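April, evening

I began the trial of the Wamirow kit today. It is the home version, so first everything is done in the simulator, and only after that you may rent a real arm by the hour. The trial costs nothing for 19 days. After that it is 153 dollars for each quarter, and this I must think over, for it is more than I pay for heating in spring.

The installation was slow. The manual says up to 600 megabytes but it does not say that you must also make an account at Drimberg, who keep the kitchen models on their server. I waited for the letter of confirmation and washed the windows in the meantime. Mr. Ó Flaithearta from the evening course had warned me to use the same e-mail address in both places. I did not listen, and so I did it two times.

When it finally opened I was pleased like a child. The kitchen is plain but the colours are pleasant, and the arm moves very smoothly. I don't like the menu. The button for saving is beside the button for resetting, both of them grey, and before lunch I lost my first attempt this way. I have written this down for the review I promised to the Nendstead newsletter. They want it honest and not too long, and I am afraid I will manage only the first.

After lunch I tried the lesson with the cup and the plate. You give the arm its points one after another, and between the points it finds the way by itself. My first points were too high and the fingers closed on air. Then I lowered them too much and the program gave me a red warning, in very polite English. The fourth try was better, and I saved a picture before I could press the wrong button again. 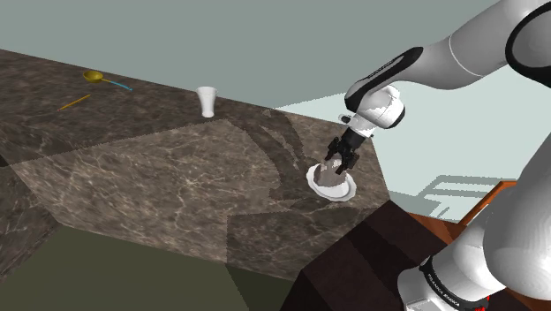

Cup and plate lesson, gripper closed on the cup.

I looked at this picture for quite a long time. The shadow of the arm on the marble is blotchy, and the cup looks a little like glass, a little like smoke. For learning it does not matter, but for the price I would expect a nicer shadow.

Tomorrow I want to try the lesson with the ladle, if my neck allows it. I must also ask Wamirow whether the lessons remain mine after the trial ends. I signed the letter Vira Kravchuk, trial customer, and then took out the second part. Now tea, and to bed before eleven.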